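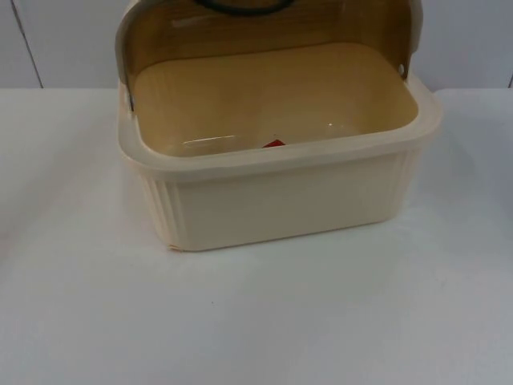
Roll-top bread boxes - do they keep bread fresh or just keep it out of sight?

Print this thread | E-mail this thread

sundemow_kitchen
Hi everybody, I've been reading here for ages and finally have something to ask. I picked up a cream plastic bread box with the see-through amber lid that rolls up and back, ribbed on the ends, and I am so pleased with it (my grandmother in Vandenberghe had one very much like it, and the sound of that lid meant toast with too much butter!). My trouble is that my sourdough goes soft in the crust overnight, and by Sunday the end of the loaf has usually got a spot of mold on it. Am I meant to wrap the loaf first, or put it in bare?

Prasetyo Chin
Oh, I love those, and the amber lids are my favorite. Put it in bare, cut side down, straight on the floor of the box. A closed plastic box holds plenty of moisture all by itself, and if you add a bag on top of that you've made a little greenhouse. Ours has lived on the counter for 13 years and the only thing I'd change is that I'd have bought two.

toastandjam
I have to disagree with Prasetyo a bit, sorry! Bare is fine for a crusty loaf you'll finish in a day or so, but soft sandwich bread dries out at the cut end no matter which way you stand it. I use a cotton bag for everything. It goes in the wash with the dish towels and the crumbs stay in the bag, so I hardly ever have to wipe the box.

Prasetyo Chin
Fair enough on sandwich bread, we hardly eat it here. I still wouldn't bag a sourdough.

hobday2644
What nobody has asked is whether the loaf is cool when it goes in. If you bake your own, give it a good long while on the rack, longer than you think, then leave the lid open a crack the first night. I did that with mine and the crust stayed much better. Also, how are you cleaning it? Old crumbs will start mold on a new loaf, and they love to hide in the corners.

sundemow_kitchen
Um, I've been tipping it over the sink and calling it clean. And yes, I bake in the evening and I'm impatient, so it has surely gone in warm more than once. What do you all wash yours with? I'm nervous about scratching the lid.

toastandjam
Dish soap and a soft cloth, never the green side of the sponge - I clouded a lid that way and was sick about it. A wipe with white vinegar afterward if there's been mold, then leave it rolled open until it is bone dry. I do mine after supper and close it at breakfast.

hobday2644
Same here, except I skip the vinegar. I can smell it on the bread.

toastandjam
You must have a better nose than I do! Mine airs off fine by morning.

sundemow_kitchen
Thank you all, this is so kind. I'm going to wash it tonight, leave it open, and try the next loaf bare and properly cooled. The sandwich bread can have a cotton bag.

Print this thread | E-mail this thread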